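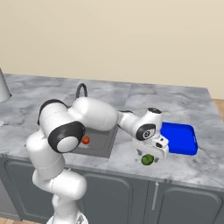 Simulated kitchen, arm over the green fruit, blue tray to the right.

2 min read
Filed under: Robot Learning

1/ New result from the Clitulon project. We wanted to know how much a pick-and-place policy depends on the wrist camera, and whether you can train it to depend on it less.

2/ The task is simple. Pick up the fruit, put it in the tray. Everything runs in simulation. We collected 3,000 demonstrations by teleoperation, and Eirini Giannakopoulos threw out the ones with bad grasps before training.

3/ The method: during training we blank one camera at random for a short stretch of each episode. Sometimes the wrist view, sometimes the outside view. The policy never gets told which one is missing. We call it view dropout. Same network, same data, same training time as the baseline.

4/ At test time we ran 200 episodes per setting, with new fruit positions and new counter textures. With both cameras on, the two policies score the same within noise. With the wrist camera off, the baseline mostly fails at the grasp. The dropout policy slows down near the fruit and still gets most of them.

5/ The wrist view is more awkward than people expect. Close to the sink it can be mostly pole, counter and wall, with one finger poking up at the bottom. The baseline tends to drift when the target leaves that view. Ours drifts less. 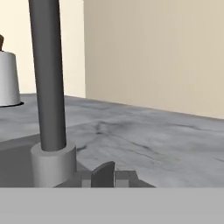
Ctibor Charvát asked whether we had tried blanking both cameras at once, and said his own runs fell apart when the gap got longer than a second.

6/ Yes, we tried it. Short gaps are fine. Long ones hurt training and we dropped the idea. Dropping one view at a time was the only version that held up across all 7 seeds.

7/ Limits: one arm, one kitchen layout, rigid fruit. No real hardware yet. Filippos Triantafyllou is setting up the Erkar bench for that and we hope to have numbers in December.

8/ Code and configs go up once Styliani Xenos finishes cleaning the data loader. If you want the failure episodes too, reply here and I'll add them to the release.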